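Prollov Publishes Folding Specification for Short-Sleeve Knit Garments

FOR IMMEDIATE RELEASE
Saturday, August 14, 2021

Prollov, a supplier of written work procedures to garment resale and laundry businesses, today published its folding specification for short-sleeve knit T-shirts. The document covers the work surface, the order of folds, the condition of the finished bundle and its transfer to a bin. It applies to adult sizes in light and medium weight jersey and replaces the company's earlier guidance on the same garment class.

The specification starts with the table. The surface must be smooth, light in color and large enough for the garment to lie at full length with clear space on every side. A white top is preferred for colored stock, as hems and sleeve edges are easier to find against it. Seams, trim strips and raised edges are not permitted inside the working area.

The garment is laid with its shoulder line parallel to the long side of the working area. The top edge is drawn straight before any fold is made. Tension is applied at the corners only, and is released once the side seam and the shoulder line are flat. Light creasing in the body is accepted at this stage. Creasing that crosses the collar is not. 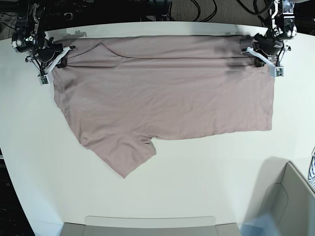 Ruba Awad said the rule on corner tension was the one her packing line at Skoston had asked for. "We were smoothing from the middle and pushing the slack into the neckline," she said. "Pulling the top edge straight first takes care of most of it. I would have liked a stricter limit on body creases, but we can set that ourselves."

The first fold brings one side of the body over the other along the length of the garment. Sleeves are handled separately. A sleeve left hanging outside the rectangle is treated as an open step, and the next fold may not begin until it has been turned in. The specification allows either sleeve to be turned first. It does require the same order throughout a batch – mixed orders produce bundles of uneven thickness, which then lean when stacked.
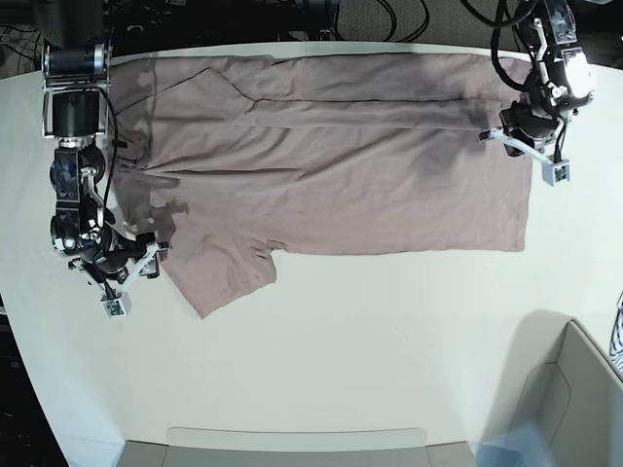 Bunched fabric at the sleeve end is to be drawn out toward the hem, never pressed down under the next layer. Where the material has twisted, the operator returns the garment to the flat position and repeats the step. Rework at this point is recorded on the batch sheet in the column marked R2.

A finished bundle is compact and close to rectangular, with a straight top fold. The collar must remain accessible so that the neck label can be checked without opening the bundle. Offset layers along the lower edge are acceptable where they do not change the outline. The bundle may sit at any angle on the table, provided it does not overhang, and the receiving bin is kept directly beside the work surface. 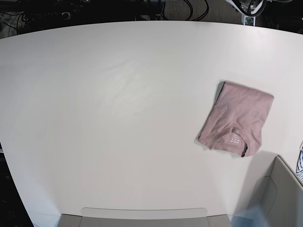

Mortimer Dunleavy questioned the allowance for offset layers during the comment period, writing that an uneven corner at the table becomes a crushed corner at the bottom of the bin. He proposed a squared lower edge for all retail stock. Prollov has kept the allowance for general stock and added his wording as an option for shelf-ready goods.

Handling of the fabric is covered in a separate section. Cloth is gripped by its edge or by a fold, with the least amount of material that will hold. Contact surfaces should be flat and free of burrs, and any fastener near the contact area must sit where it cannot catch a loop of knit.
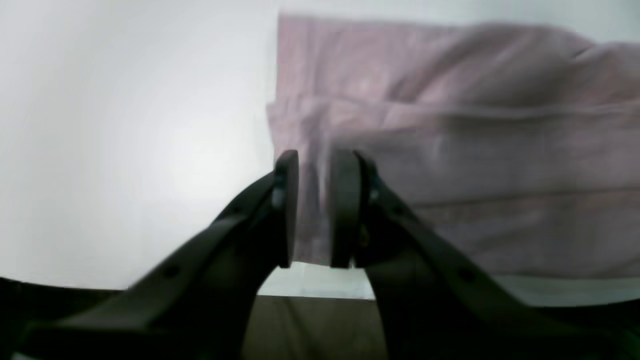
Soft or textured knits need a lighter hold and a slower release, and the section gives a test for choosing between the two standard settings. A sample garment is lifted by one fold, held and set down. If the fold line has moved, the lighter setting applies to the whole batch.

The procedure was reviewed over a trial batch of about 100 garments. Long-sleeve and hooded garments are outside its scope and will be addressed in a supplement planned for November.

The specification is available on request to current Prollov customers. Printed copies include a table layout sheet and a blank batch sheet.

Contact: Harriet Pruitt, Technical Publications, Prollov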